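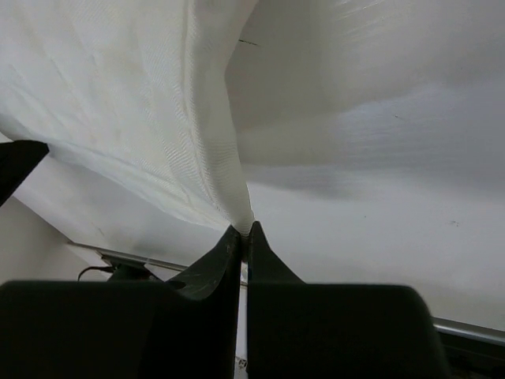

Tierney, 27 Jan 2018

I needed a new set of sheets. The old fitted one had gone through at the spot where my heels go, and I'd already patched it once with a bit of pillowcase, so it owed me nothing. It seemed like a half-hour job, home before the milk got warm.

I went to Furholm first because it has parking. If you haven't been in the bedding section lately, the packets are now printed with numbers the size of a speed limit sign. The number is the thread count, and the price goes up with it like a taxi meter. Right at the top of the shelf were sets with a count so high I don't see how you'd get a needle between the threads, and they cost more than my fridge did second-hand.

I'm suspicious of any product sold on a single big number. Cameras did it with megapixels. Vacuum cleaners did it with watts. The number starts out meaning something, then somebody in an office works out that customers will pay for it whether it means anything or not, and from then on the thing is built to produce the number.

What the number is meant to be

Thread count is the number of threads in a square inch of cloth, adding up the ones that run lengthways and the ones that run across. Fair enough. A cloth with hardly any threads in it is a bandage, and nobody wants to sleep in one of those.

The trouble is that a thread can be made by twisting thinner strands together. Twist two together and you have what they call two-ply. Now, is that one thread or two? I would have said one, seeing that it goes over and under as one. A person with sheets to sell may feel differently. Count every strand and a perfectly ordinary 300 sheet becomes a 600 without a scrap of extra cotton going into it. Some of the fancier numbers can only be got that way, as far as I can work out from reading far too much on the subject.

I asked at the counter how theirs were counted. The answer was that the higher ones are softer. I asked again, a bit slower, and was told the higher ones are also more breathable. I can't see how that could be true. If you pack more stuff into the same space there's less room for air to get through, and in a Tierney summer I'd like the air to get through.

The rest of the packet

Once you start reading the packaging it's hard to stop. "Hotel quality" is on nearly everything, and I'd want to know which hotel. I've stayed in one outside Milum where I slept on top of the covers in my coat. "Luxury feel" only promises a feel. "Cotton rich" means there's something in there besides cotton, and you'll find what it is on the back, in grey letters on a slightly lighter grey.

Then there's "Egyptian cotton", which might mean a long fine fibre grown in Egypt, or the same kind of plant grown somewhere else, or a blend with just enough of it to keep the label legal. I have no way of telling from the aisle and neither have you. The packets are sealed. Each one has a little square of the cloth sewn on the outside for you to rub, and I noticed those squares had been rubbed by so many people that they were the softest thing in the shop.

The weave gets a mention too, if you look for it, and that at least is something you can check with your own eyes. Percale is plain over-and-under, crisp and a bit papery when new. Sateen has more thread floating on the top, so it's shiny and slippery and, in my experience, snags if you own a cat or have toenails. Twill has the slanting lines you see on jeans. You get it in sheets now and then and it wears well, though it can be on the heavy side. Any of those tells me more about how I'll sleep than the number does, and all of them were printed smaller.
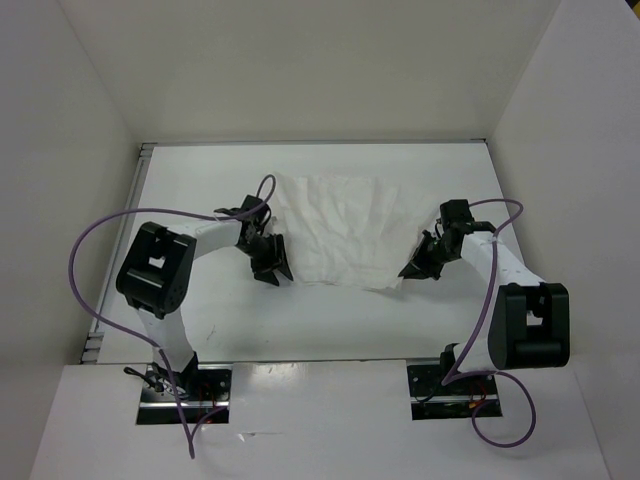 What I did in the end

I drove over to Erkby, where there's an old-fashioned linen shop that looks as if it's been closing down since I was at school. Nothing is sealed. You can unfold a sheet and hold it up to the window, which I did, several times, while the woman behind the till got on with her crossword.

My tests are not scientific. I hold it up to the light and look for thick and thin patches. I scrunch a corner hard in my fist and see how much it sulks afterwards. I give the hem a tug and look at the stitching, because on every cheap sheet I've ever owned the hem twisted before the middle wore out. I rub it with my thumb to see if any powder comes off. New cloth is often full of starchy finish that makes it feel grand in the shop and is gone after the first wash.

I came home with a plain white percale set that doesn't have a thread count on it anywhere. It cost less than the middle shelf at Furholm. It's stiff. It crackled the first night, and I can't say I slept any better than I did on the one with the hole. Anyone who tells you a sheet changed their life was probably also on holiday at the time.

I'm prepared to be wrong about some of this. My mother's sheets lasted more than 10 years and she bought them on price, at sales, without reading a word, so perhaps all the reading is a waste of petrol. It could also be that they just made them better then, but I don't trust that one either. People only remember the sheets that lasted.

If you've got a very high count set and you love it, write and tell me, but tell me how many washes it's had. And if you know how they get a fitted sheet back into that flat little packet, I'd like to hear that as well. Mine is in the cupboard in a ball.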